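스텀데일 작업장 소식: 손목 카메라 도입 이후 바뀐 작업 순서

8월부터 스텀데일 작업장의 로봇 팔 2대가 손목 카메라 영상을 기록하면서 운용되고 있다. 담당 부서는 멀렐 운영팀이며, 현장 조정은 라라사티 쿠(Larasati Khoo), 근무 편성은 리즈 랜드리(Lise Landry)가 맡는다. 이번 호에서는 장비 사양보다 근무자의 업무가 어떻게 달라졌는지를 중심으로 정리한다.

1. 담당 업무의 변경

도입 전에는 부품 상자를 작업대로 옮기고, 내용물을 꺼내 방향을 맞추고, 빈 상자를 회수하는 일을 한 사람이 이어서 처리했다. 현재 꺼내기와 방향 맞추기는 로봇이 수행한다. 근무자는 상자 공급, 파지 실패 시 개입, 교대 말 점검을 담당한다. 인원은 조별 4명으로 변동이 없다. 다만 같은 자리에서 같은 동작을 반복하는 시간이 줄었고, 화면을 보면서 판정하는 시간이 늘었다.

판정 업무에는 별도 교육이 필요하다. 파지 실패는 대부분 물체 쪽 문제로 보고되지만, 기록을 다시 확인하면 접근 각도나 핑거 개방 폭이 원인인 경우가 적지 않다. 근무자가 실패 유형을 잘못 입력하면 이후의 조정도 잘못된 방향으로 진행된다. 쿠는 입력 항목을 '물체', '각도', '개방 폭', '기타'로 줄였고, '기타'를 선택한 경우에는 한 줄 설명을 반드시 남기도록 했다.

2. 교대 시작 시 점검

점검은 오전 8시 교대 직후에 실시한다. 팔을 대기 자세로 두고 그리퍼를 벌린 상태에서 손목 카메라 영상을 확인한다. 좌우 핑거가 모두 화면에 들어와야 하며, 두 핑거 끝 사이로 바닥이 보여야 한다. 핑거 끝의 검은 부분에 이물이 있거나 관절부 볼트 머리가 들떠 보이면 운전을 시작하지 않고 정비 담당에게 넘긴다.

배경도 함께 확인한다. 팔 주변 바닥에 상자나 공구가 놓여 있으면 치운 뒤 다시 확인한다. 벽 쪽의 생수통 거치대와 정수기, 종이 상자 더미는 현재 위치를 유지한다. 물통을 교체하는 사람은 팔이 대기 자세인지 먼저 확인하고 접근한다. 촬영 금지 안내판은 방문자용이다. 점검 영상의 저장에는 적용되지 않으나, 개인 휴대전화 촬영은 근무자에게도 허용되지 않는다.

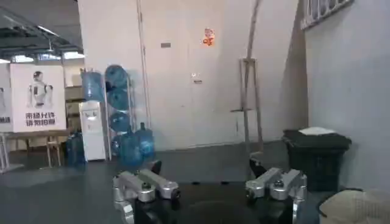 3. 개입 절차

파지가 2회 연속 실패하면 로봇은 대기 자세로 돌아가고 호출등이 켜진다. 근무자는 다음 순서로 처리한다.

정지 버튼을 누르고 표시등이 바뀌는지 확인한다.
물체를 손으로 꺼내 검사 트레이에 둔다.
실패 유형을 입력한다.
작업 구역 밖으로 나온 뒤 재개 버튼을 누른다.

초기에는 정지 버튼을 누르지 않고 물체만 빼내는 사례가 있었다. 팔이 멈춰 있어도 대기 상태와 정지 상태는 다르다. 대기 상태에서는 다음 명령이 들어오는 즉시 팔이 움직인다. 랜드리는 이 항목을 조별 인수인계 문서의 첫 줄로 옮겼다.

4. 근무 편성과 기록 취급

화면 판정은 눈의 피로가 크다는 의견이 여러 조에서 나왔다. 이에 따라 판정과 공급을 2시간마다 교대하도록 편성을 바꿨다. 공급 담당은 상자를 들어 옮기는 일이 포함되므로, 허리 부담이 있는 근무자는 판정 시간을 늘려 달라고 신청할 수 있다. 신청은 랜드리에게 직접 하며, 사유서는 받지 않는다.

손목 카메라 영상은 파지 조정에만 사용한다. 개인별 처리 속도를 산출하거나 평가 자료로 쓰지 않는다. 영상에 사람의 얼굴이 들어간 구간은 저장 전에 삭제하며, 삭제 여부는 조별 담당자가 확인한다. 보관 한도는 팔마다 1000개 구간이고, 한도를 넘으면 오래된 구간부터 지워진다. 조정에 필요한 구간은 그 전에 별도 표시를 해 두어야 한다.

5. 남은 문제

얇은 봉투형 포장은 아직 사람이 처리한다. 핑거 끝이 포장면을 밀어내는 경우가 많아 자동 처리 대상에서 제외했다. 클러코나크 작업장에서 다른 형태의 핑거 끝을 시험하고 있으며, 결과가 나오면 스텀데일에도 적용할지 검토한다. 카르우아마카 작업장은 상자 규격이 달라 이번 순서를 그대로 쓸 수 없다. 해당 작업장용 점검표는 쿠가 따로 작성하고 있다.

실패 유형 입력 화면에 대한 의견은 인수인계 문서의 비고란에 적으면 된다. 버튼 배치 변경 요청은 이미 접수되어 다음 갱신에 반영할 예정이다.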